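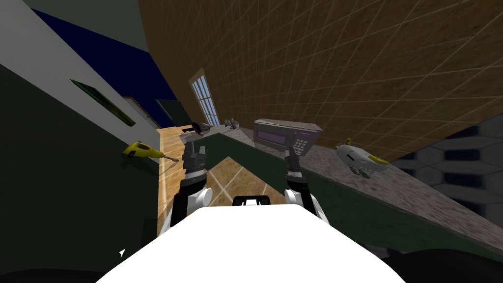
Can you build a two-armed robot at home without a machine shop?

Most of one. Printed parts, off-the-shelf motors and a sturdy table will get you through the body and the arms, but plan on borrowing a lathe for the shoulder joints, and plan on spending more evenings at a keyboard than with a wrench in your hand.

Hanneke Brouwer has spent 328 evenings on hers, a figure she knows because she writes every one of them in a notebook, including the evenings when all she did was look for a screw. The robot is called Flelter. It has a torso, two arms and a pair of plain two-fingered grippers, and the physical half of it is divided between her spare bedroom and a bench at Rankin, the shared workshop where she has been a member for 5 years.

"The shoulders are at Rankin and the rest is at home," she told me over a video call. "So at the moment it's a robot in the way that a flat-packed wardrobe is a wardrobe."

The workshop closed its doors in March. Brouwer had gone home the night before with one forearm in a tote bag, planning to come back for the rest. We spoke on April 15, 2020, by which time the forearm had a place of its own on the bookshelf and the work had moved almost completely into software.

Her partner in this is Majdi Karaki, who joined the call from his own apartment and kept his camera pointed at the ceiling for the first ten minutes. Karaki built the simulated kitchen where Flelter now does its practicing. It has a parquet floor, a long granite counter with a microwave on it, and brown wood-grain tiles up one wall, all of it chosen by Karaki, who does not claim any gift for interiors.

"I used the textures I had," he said. "I had a lot of wood."

"It looks like a sauna that somebody put a microwave in," Brouwer said.

Karaki said a robot didn't care about wallpaper. Brouwer pointed out that the one with eyes did, since the whole idea is that Flelter should find things by looking at them, and a busy wall gives it more to get wrong. This is an argument they have had before. I could tell because neither of them raised their voice and both of them finished each other's points.

The goal, as written on the first page of the notebook, is for Flelter to pick something up with one hand, pass it to the other and put it down somewhere useful. Brouwer considers this modest. Karaki would like it on record that he considered it modest too, back when he agreed to it.

"People ask when it's going to cook," he said. "I tell them it's going to move a drill. They change the subject."

Why a drill in a kitchen? "Because it's a horrible shape," Brouwer said. "A mug is easy, a mug wants to be picked up. A drill has the weight in one place and the handle in another and then this long bit poking out. If you can hold a drill sensibly, you can hold most of what's in my house." She thought about this. "There's also usually a drill in my kitchen."

The grippers were her first design and, she says, her least clever one. Two squared fingers, parallel, open and close. She had drawn up a hand with a thumb and got as far as printing it before Alistair Urquhart, who has the next bench at Rankin, picked it up, worked the thumb back and forth for a while and asked what it was for. She had no answer she liked. The thumb is in a drawer.

The arms have been through more versions. Each motor is driven by a board they call the Wekard, after a typo in an early file that was by then in too many other files to fix. Karaki's job is to make the simulated arms as bad as the real ones, with the same slack in the elbows and the same small delay between asking and getting. His first attempt was much too good.

"It was beautiful," he said. "It moved like a swan. Then we put the same program on the real arm and it hit the table."

"It hit me," said Brouwer.

"It hit the table and then you."

His list of open problems stood at 1037 lines on the day we talked. He read me a few. One said "left wrist, again." One said only "why." He'd written that last one himself and could not now remember what it referred to, but he was unwilling to delete it in case it was important.

Money is a shorter conversation. Brouwer buys motors secondhand, sells whatever she doesn't use, and has a rule that the robot can't cost more in a month than her groceries do. The rule has been broken twice, both times for bearings. Morven Moffat, who looks after the machines at Rankin, turned the shoulder parts in exchange for Brouwer rewiring the dust extractor, an arrangement both sides believe they got the worse end of.

I asked what she missed about the workshop. She said the lathe, then the noise, and then the thing where you complain out loud about a problem and a person across the room tells you what you did. "At home I complain out loud and the neighbors turn their music up."

There are some gains. A simulated gripper can be dropped, crushed or driven through a counter and be back in one piece a second later, and Karaki can leave it running while he makes dinner. Brouwer admits that she's learned more about reaching over a counter in these few weeks than she did in the whole of last winter. She doesn't trust it yet, though. She keeps the forearm on its shelf with the cable hanging down to the desk, and every so often she plugs it in and plays one of Karaki's motions through it, just the elbow and wrist, waving at nothing above a row of paperbacks.

When I rang off they were back on the wall tiles. Karaki had offered to make them blue.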